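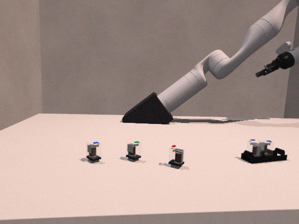 Home | Guides | Cell set-up | Gripper trials | Downloads

Filed under: Simulation and grippers
December, by Dalal Karam

4. Comparing grippers on the relay task

This section covers running the relay task in Ravbridge with more than one gripper model and keeping the results comparable. It assumes the arm is already loaded and its base is fixed to the table, as set out in section 3.

4.1 Before you start

1. Open the relay project and choose the Fendalero two-finger gripper. This is the default, and all other grippers are scored against it.
2. Check that the tool offset is set to 259 mm. The value is not updated when you change grippers, so type it in by hand.
3. Set the random seed to 1879. Every gripper must see the same starting layout.
4. Load the start layout. Two relays with blue markers stand in the black tray, and the right portion of the tray is free. The relays with the blue, green and red markers stand out on the table to the left of it.

Note: The red-marked relay is turned a different way from the blue and green ones beside it. Leave it as it is. Wide fingers often do badly on this part, and the score sheet has a separate column for it.

4.2 Checking the hover pose

5. Send the arm to HOVER. The gripper should point straight down, above the tray and slightly to its right, with a gap between the fingertips.
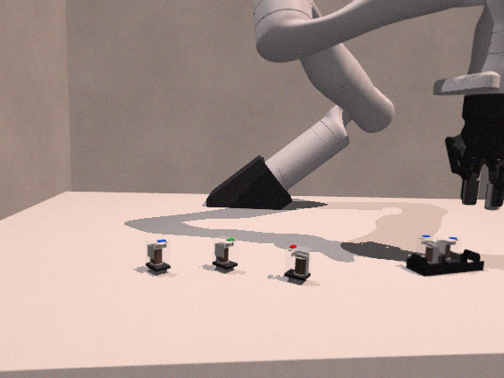 6. If the gripper hangs at an angle, stop and send the arm to HOME, then repeat step 5. If it is still wrong, go back to the tool offset.
7. Turn on arm shadows in the view menu. They make it easier to judge height when you jog by hand.

Caution: Do not close the fingers from the control panel while a trial is running. The Plultora controller logs this as a failed grasp and the run cannot be edited afterwards.

4.3 Running the trials

8. Set the number of runs to 700 for each gripper and press Start.
9. When the batch ends, export the log before you load the next gripper. Loading a gripper clears the results table.
10. Change the gripper, enter its own offset and repeat from step 3.

In our last batch the default gripper completed 663 runs out of 700. Hanan Saab keeps the full results for the other models, and new logs should be sent to her with the gripper name in the file name.

Note: Clear covers can confuse the depth camera model. If you are testing cameras as well, change one thing at a time. Camera settings are in section 5.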